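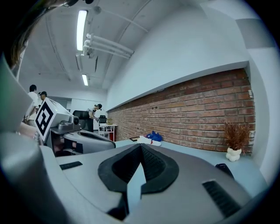

How long is a stall at the Celtarar street market? Each pitch is eight feet of frontage, measured along the kerb, and the gazebo legs have to stand inside that line.

Home | Posts | Replies | Media

1/ Pitch plan for the June market is now fixed. 52 pitches, numbered from the library end. Odd numbers on the north side, even on the south.

2/ Pitches 1 to 14 have power. One 13 amp socket each, no splitters. Urns and hot plates go here. Fairy lights can run off batteries.

3/ Gazebo weights: four per gazebo, one on each leg. No pegs – the paving was relaid in February and the joints are still soft.

4/ Vehicle access is from Wong Lane only. Unload, move the van, then set up. The Plirnell car park takes stallholders' vans up to the height bar. Taller ones go to the Woletti yard.

5/ The samba workshop for teenagers has moved from the bandstand to the hall. Same time, same sign-up sheet. Drums are provided, ear plugs too.

6/ Someone asked about the print fair. It has its own booking form and its tables are indoors. A market pitch doesn't include one.

7/ Last year's footfall at the lane entrance was 596 before noon. No afternoon figure, the clicker jammed.

8/ Waiting list is open for craft stalls. Hot food is full.

Last updated: June 11, 2026

We use cookies to remember your settings. Accept | Manage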